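Freitag, 2026-07-31, und ich habe Muskelkater im Daumen. Vom Fernsteuern! Seit März bringen wir unserem Greifer bei, einen Prozessor aus dem Sockel zu holen, und das Projekt heißt intern Aron (fragt nicht, ich war beim Namensgeben im Urlaub). Der Dell-Rechner liegt offen da, und ich sitze mit dem Controller daneben und fahre den Greifer Millimeter für Millimeter an den Sockel ran. Klingt gemütlich, ist es bei den langen Speicherbänken links und rechts aber überhaupt nicht. 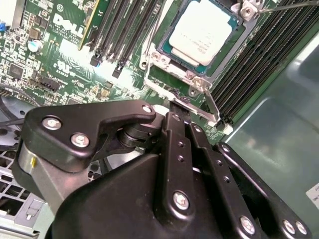 Warum führt man den Arm nicht einfach mit der Hand?
Das geht auch, und für grobe Wege mache ich das sogar lieber. Beim Chip selbst drücke ich mit der Hand aber immer ein bisschen mit, und dann stecken meine Kräfte in der Aufnahme und der Arm lernt Unsinn.

Diese Woche wollte ich 66 Durchgänge schaffen, geworden sind es 19. Am Mittwoch hat mir Fusiva, unsere Aufnahmesoftware, zwei davon zerschossen, und ich hab erst mal Kaffee geholt. Am meisten Zeit frisst das Anfahren — ich komme gern zu schräg an und muss dann wieder ein Stück zurück. Solche Korrekturen lasse ich inzwischen drin. Früher hab ich sie brav rausgeschnitten, und dann stand der Arm bei jedem kleinen Fehler ratlos herum.

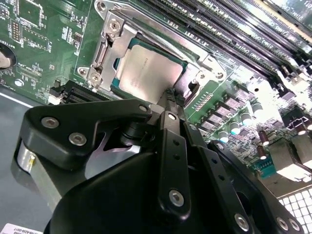 Anfahrt auf den Sockel, die Fingerspitze fast am Rahmen.

Und dann der Moment, für den ich das alles mache: Chip zwischen den Fingern! Da halte ich jedes Mal die Luft an, die Pins im Sockel verzeihen ja nichts. Die alte Wärmeleitpaste auf dem Deckel lassen wir drauf, sauber geputzte Prozessoren bekommt der Arm später auch nicht.
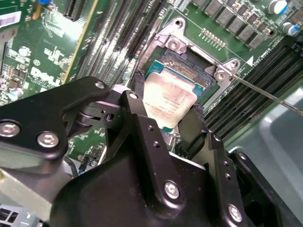 Prozessor im Griff, knapp über dem offenen Sockel.

Nächste Woche geht es in Larnmont weiter, da steht der zweite Arm. Bis 300 Durchgänge ist es noch ein Stück, und ich brauche dringend einen Controller mit weicheren Tasten. Tipps gern in die Kommentare!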